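Re: [ellgate-list] Moving the tool library to Montes, what goes and what stays

Sorry for the slow reply, been on the road and reading this on my phone. Answers under the bits I know about, the rest I'm leaving to whoever has the keys.

On 2 June 2025 the Ellgate list coordinator wrote:
> Hi all. We have the Montes unit from October and need to decide what
> goes over there. It's smaller than what we have now. Main questions:
>
> 1. Do we keep the big table saw?
> 2. What happens to the loan book, paper or the Ekex thing?
> 3. Deposits. Same for everybody or by item?
> 4. Who is fixing the pressure washers, if anyone
> 5. Shelving
> 6. Opening hours
>
> Please answer on the list and not to me directly, last time I had
> to paste everybody's mail together and it took all evening.

OK so.

1. Table saw

Sell it. I know, I know. But it went out twice last year and both times somebody needed a van and a second person and then a third person to get it off the van. The track saw does what people want. If we sell the big one we can get a second track saw plus a decent set of clamps, which is what people ask for every single time.

If somebody on the list wants it, say so before it goes in the classifieds. Fence is slightly off at the back, blade guard is original. Manual is in the blue folder, or was.

2. Loan book

Paper. Keep the paper. I've used the Ekex program at the garden share and it's fine when the internet is fine. Half the Montes building has no signal, I stood in the hallway holding my phone up like an idiot. What we could do is paper at the desk and one person types it in later, for the reminders. The reminders are the only part I'd miss. People do bring stuff back when they get a nag, they're not bad people they just forget they have our ladder.

One thing, the paper forms need a line for accessories. The rotary hammer came back without its side handle and there's no way to tell which loan that was.

3. Deposits

By item. Flat deposit made sense when it was all hand tools. Now somebody can walk off with the tile cutter for the same money as a putty knife. I'd do three levels, colored dot on the tool, same color on the price sheet. No dot, no deposit. Don't make it more complicated than that or the desk people will just wave it through.

Also can we please write down somewhere that members get the deposit back the same day. I had a guy at the door in spring who waited 2 weeks for his and was pretty polite about it considering.

4. Pressure washers

Both Vatlow washers are with me. One just needed an O-ring, done. The other leaks from the pump housing and the seal kit costs almost as much as a used washer so I'm for stripping it for the hose and lance and letting the rest go. I'll bring the good one back when I'm next over. Please nobody lend it out without the inlet filter, thats how we got here.

While I'm at it, the chipper needs new blades before fall, not after. Last time it sat all through leaf season with a note on it.

5. Shelving

Ours won't fit under the pipes at Montes. I measured, the uprights are 6 inches too tall. They can be cut down, it's plain steel, an hour with the grinder and some caps on the ends. Or we leave them and use what's on the back wall there already, which is deep enough for everything except the ladders. Ladders go on hooks, high up, NOT leaning in the corner.

Heavy stuff at knee height. Bits and blades in the drawers by the desk where somebody can see them.

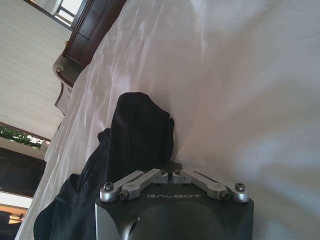 6. Opening hours

Two evenings and one morning, same as now. I'd move the late one earlier by an hour, the last hour is dead exept in May. And I can't do mornings until the kids are out of school so don't put me on that list yet.

Not on your list but: insurance. The current policy has the Ellgate street address on it and the cover for contents stops at 2000, which wouldn't replace the saws let alone the generators. Somebody should call them before we move and not the week after. I did it last time so it's not me this time, sorry.

Also we have 7 drill chargers and I could only match five to a drill. If you have one of our drills at home with no charger, come and get it, please.

That's all I've got. Will look in again tonight, maybe tomorrow.

--
You get this because you are on ellgate-list. To leave, send a blank message with "unsubscribe" in the subject line.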